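Chapter 4

Small Things: Jewelry, Clips and Other Tiny Belongings

In this chapter
Why small things need their own rules
Choosing a surface to sort on
One box or many?
Tangles, pairs and strays
Project 4: The one-box sort

I used to start my home organizing classes with closets. Closets are big and dramatic, and people love a before-and-after. But I kept noticing that the students who did beautifully with coats and sheets would come back after a week or two and tell me, a little embarrassed, that the closet was still fine and they still couldn't find their earrings. So I moved small things way up in the course, and when I sat down to write this book I did the same. You've already met the three basic jobs in Chapter 1 (gather, group, place). Now we get to try them on objects you can lose in the seam of a couch!

By small things I mean anything that fits in a closed fist and doesn't belong to a bigger set the way a spoon belongs with spoons. Jewelry is the best practice material I know, so most of this chapter is about jewelry. It tangles, it rolls, it comes in pairs, and it mixes things worth a lot with things worth almost nothing. A bracelet from a museum gift shop ends up wound around a ring from somebody's grandmother, and your hands have to treat them both carefully until you've pulled them apart.

When I was living in Konumville I rented the upstairs of a house from Toshiko Hamada, who repaired watches and had more tiny parts in her kitchen than I had belongings in the whole apartment. She never hurried. She'd tip out a drawer onto a folded towel, look at it for a good long minute with her hands in her lap, and only then begin to move things. I asked her once what she was doing during that minute. "Reading it," she said. I've stolen that word from her and you'll see it all through this chapter. To read a pile is to look at the whole thing before you touch any of it.

4.1 Pick your surface first

Most of us sort jewelry standing up at a dresser, poking through a dish with one finger. Please don't! You want to sit, or at least kneel, and you want a big soft surface where every piece can lie by itself with some space around it. A bed is hard to beat. It's large, it's at a comfortable height if you pull up close, and a dropped bead won't bounce off and go skittering across a tile floor. Make the bed first, pull the top cover fairly smooth, and push the blankets and toys off to one side.

Stitched quilts have a good side and a bad side. The stitching makes little valleys, and a round bead will settle into one and stay there, which I like. A post earring will settle in too, and hide, which I don't like at all. If your quilt has a busy pattern, keep the pieces with posts and hooks close to the box so you know where to look for them. A check or a grid can even help you out, as you can give each kind of thing its own patch of squares.

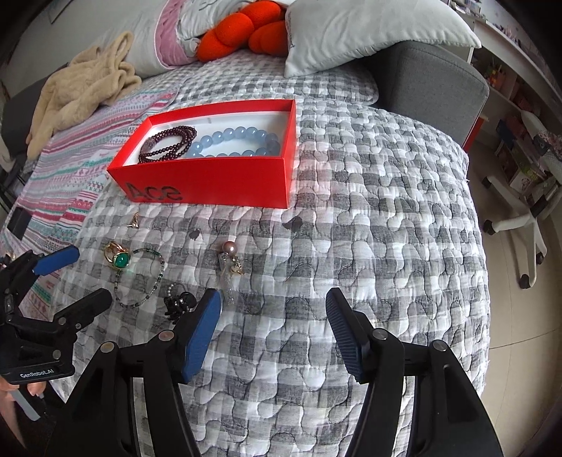 Once everything is spread out, read it. I look for size first, the big pieces and then the tiny ones, and after that for anything that can catch on something else. Chains catch. So do hooks, hair clips with teeth, and anything set in a fancy metal border. A smooth ring is friendly to everybody. You're going to use that information in a minute, when you decide what goes next to what, so it's worth saying it out loud if you're working with a partner (my students in Flarkthorpe always felt silly doing this and then always did it anyway).

One more word on surfaces. If you have pets, shut the door. I've lost one jade earring to a cat named Scanlon, and he was not sorry.

4.2 One box or many?

Store displays will try to sell you a tray with a slot for everything. I own one. It's a Flurus, with 40 compartments, and for a whole winter I believed it would change me. What happened was that I filled the slots on a rainy afternoon in February, felt wonderful, and by spring every new thing I'd worn was lying on top of the tray in a heap. Forty decisions is too many to make at bedtime with your shoes off.

So my advice for beginners is to start with one shallow box. A sturdy gift box is perfect, the kind with straight sides and a light-colored inside. Here's what I look for:

Depth. You should be able to see every piece without lifting another one. Deep boxes turn into wells.

A pale lining. Gold, silver and dark beads all show up against white. Against black velvet the dark ones vanish.

A smooth inside. Fabric linings feel fancy, but posts and hooks snag in them. A smooth tray wipes clean with a damp cloth.

Rounded corners, if you can get them. Little things roll into a square corner and you end up digging with a fingernail.

A box without dividers still has a left, a middle and a right, and that's plenty. Bracelets are the walls of my system. A coiled bead bracelet makes a nice little ring-shaped fence, and a second one laid in an open loop makes another. You can set rings inside a coil and they'll mostly stay put as long as you carry the box flat. Very small earrings do best on bare ground, off by themselves, where you can spot them from above.

Load the box in this order. Long, heavy strands go in first and get coiled against one end. Next comes the other large bracelet, at the opposite end. Thin strands can rest over the thick ones, though I wouldn't let two thin ones cross if you can help it. Then rings, then hair clips, closed if they'll close, and earrings at the very end.

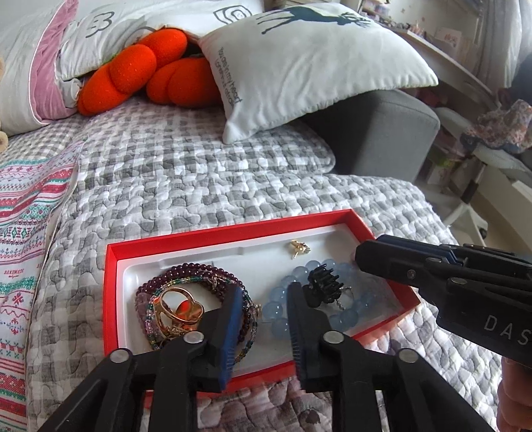

People sometimes ask me whether hair clips should be in there at all. Purists say no, hair things live in the bathroom. I say it depends on where you stand when you put them on. If you do your hair and your earrings in the same spot, at the same mirror, then they're one family and they can share a box. Group by use before you group by type. (We'll come back to this rule in Chapter 6, when we get to the dreaded desk drawer.)

Packaging is another matter. Bits of clear plastic, paper tags, the little cards earrings come on: these creep into a box and take up room, and they make it harder to see what you have. Do a quick pass for wrappings every time you open the box for a real sort. Keep the tiny bag with the spare bead, if there is one, and let the rest go.

4.3 Tangles, pairs and strays

Three kinds of trouble show up in almost every pile.

Tangles come first. Lay the knot flat, find the clasp, and open it before you do anything else. Most chain tangles loosen from the middle outward, so push toward the center of the knot with two pins or toothpicks and make it bigger and airier. Pulling on the ends makes it worse. I know you know that. I pull on the ends too, when I'm tired.

Pairs are next. Put each pair of earrings together the moment you find the second one, hooked through a button or a scrap of card if they wander. An earring without a partner goes to one side of your surface and waits until the whole pile has been read. Don't give up on it early! I've seen the missing half turn up hooked into a sweater, in a coin purse, and once inside a tea box.

Strays are the loose charms, fittings and stones that have come off something. Students want to throw these out or put them in "miscellaneous," and I'd ask you to hold off on both. Check each stray against every bracelet and necklace you own. Look for an empty loop or a gap in a pattern of beads. If you find a match, bag the two together and write "fix" on the bag. If you don't, strays get one small envelope, and the envelope gets a look every time you sort.

4.4 Before you start the project

Project 4 asks you to sort one small collection into one box, on a bed or a table covered with a towel. It doesn't have to be jewelry. Sewing notions work, and so do fishing lures if you're careful of the barbs. Use your own things if you can, and borrow a collection only if the owner will sit with you while you work.

You'll need a shallow box, two toothpicks, a soft cloth, one envelope, and a pencil. Clear the surface, tip everything out gently, and read it for a full minute with your hands in your lap. In your notebook, write down what can catch, what can roll, and what has a partner. Then load the box in the order from section 4.2, close the lid, and carry it flat to wherever it's going to live.

Open it again the next morning and write a few lines about what moved.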